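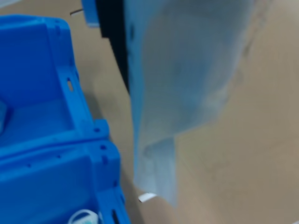

The blue crate, and one of the many, many sheets of plastic.

March 20, 2019

So I finally did the thing I've been threatening to do since February and tackled the plastic. You know the plastic. Every house has a spot where bags and wrappers and big crinkly sheets of film go to live, and ours had spread from under the sink to the hall closet and was making a move on the laundry room.

I blame the move, mostly. When we left the apartment on Kinnear for this place, everything came wrapped. The mattress was wrapped, the couch cushions were wrapped, even the ironing board had its own little raincoat. And I kept all of it, because what if we needed it again? (We've been here 2 years. The ironing board has been fine.)

My system, if you can call it that, was one crate and the floor. Anything worth keeping went in the crate and everything else stayed on the floor until I had the energy to deal with it. I love a crate. I like the hard plastic kind with ribs along the edges and holes in the sides, because you can hose them out and they don't go soft in a damp garage like cardboard does. Fabric bins look prettier on a shelf, sure, but I had a set from Vetness that sagged within a month and I'm still a little bitter about it.

The bright blue is a bonus. My husband thinks it's ugly. I think it means I can find it behind the Christmas stuff, so it stays!

Anyway, the bags. I started out very strict. Clean and in one piece, keep. Torn, sticky or weird, go. That lasted until I hit the big thin sheets, which are a pain because they won't fold. You get two corners together and the rest of it slithers off somewhere, and then it's stuck to your sleeve. I tried rolling them. I tried that triangle fold people do with grocery bags — great for grocery bags, useless for anything bigger. In the end I squashed the air out, wound each one into a sort of rope and tied it in a loose knot. Ugly but it works, and you can fit a surprising amount in one corner.

I kept 6 of the good big ones for painting the back bedroom (someday) and took the rest to the drop-off bin at the Alach store out by the highway. Do check what your store takes before you load up the car. Ours wants everything clean and dry, and they don't want the crunchy kind of wrapper at all, so I came home with half a bag of rejects.

Then of course there were the little scraps. I swept twice and I'm still finding bits of white stuff on the floor. How does it multiply like that?

Next up is the cord drawer, and I'm scared of it. If anyone has tried those divider trays from Drustitz, let me know if they're any good before I spend 40 bucks on them.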